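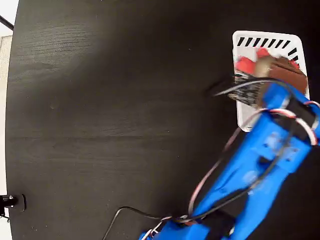

Oficina > Dicas da bancada > Gravar exemplos para o braço

Quem começa a gravar demonstrações em casa quer logo chegar aos 2,000 episódios, e eu percebo bem a tentação, porque também fui assim! No Citent, o meu primeiro conjunto, deitei fora 575 gravações por pura pressa. Deixo então o que fui aprendendo, com a calma de quem já bebeu muito café ao lado da bancada.

Comece por arrumar o fundo. Uma mesa escura e lisa ajuda muito, e o que não entra na tarefa vai para a gaveta (canecas, chaves de fendas, o comando da televisão). Aperte bem os grampos antes de cada sessão e volte a vê-los a meio. Se a mesa andar um dedo, marque a posição nova no caderno e abra outra pasta.

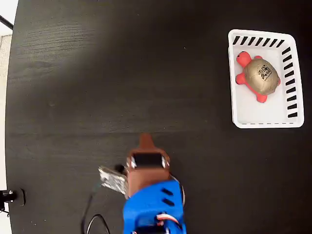
A variedade dos exemplos dá mais trabalho do que a quantidade. Faça blocos de 200 gravações e, dentro de cada bloco, mude o ponto de partida da garra e a posição do objeto. Escolha peças que se distingam bem do recipiente: uma tartaruga de carapaça dourada e patas vermelho-coral num cesto branco vê-se lindamente, e ainda anima quem está horas a repetir o mesmo gesto. Varie também o lado para onde aponta a cabeça, e anote-o.

Quanto às pinças, forro a minha com folha prateada amarrotada e troco-a quando começa a rasgar. Um rolo de cozinha dá para meses.

Grave sempre com a mesma luz. Eu fecho a persiana às quatro da tarde e acendo 2 candeeiros, um de cada lado. No fim do bloco, veja quase 200 vídeos em velocidade rápida, apague os que ficaram a meio e guarde uma cópia noutro disco, com o nome da tarefa e o mês. O meu disco chama-se Prata e vive na prateleira de cima, longe dos cabos.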